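Thread on the Henent/Kovmont distribution deal, which closed Friday. Most coverage stops at the headline. The terms are more interesting.

Henent runs multiplexes, mostly in mid-size markets. Kovmont is a distributor with a thin slate and a decent horror label. Under the deal, Kovmont titles play Henent screens exclusively for the first 3 weeks, then go wide to any chain that wants them.

Henent is not buying Kovmont. No equity changes hands. It is a booking agreement with a minimum guarantee attached, closer to an output deal in pay TV than to a merger.

The guarantee: Henent commits 1,000 screens per title for opening weekend. If it books fewer, it pays the shortfall at a fixed per-screen rate. The rate is redacted in the public copy.

Why a chain would accept that: the film rental split. Standard terms start high for the distributor and slide toward the house each week. These start lower and stay flat through week 3, so Henent keeps more of the opening gross, when most tickets are sold.

Concessions are untouched. Kovmont gets no share of popcorn, which it asked for in the first draft. That clause was struck by July.

Now the window. Kovmont holds its titles from home rental for 90 days. Several studios have gone much shorter. For a horror label this is a real cost, as the genre drops fast in theaters and earns well at home.

Offset: the hold shortens if a title falls under a per-screen average in its second weekend. The threshold is set title by title, before release. Expect arguments over reported grosses.
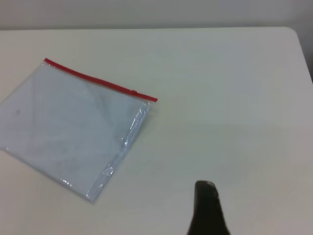 Which brings in Udia, the box office auditor named in the agreement. Udia pulls ticket data straight from the point-of-sale system, so neither side self-reports. Passes and loyalty redemptions count at a fixed value per admission.

Loyalty tickets are the weak spot. If Henent pushes free admissions in week 2, the average goes up and the title stays out of homes longer. I found no cap on that in the text.

Dimitriou, the smaller chain that shares several markets with Henent, has objected in writing. Its position is that exclusivity plus a screen guarantee amounts to clearance, and clearances have a long antitrust history in this business.

The agreement covers 4 titles, with an option to renew after the last one opens. The first is the boarding school sequel. I'll post second-weekend averages when Udia publishes them.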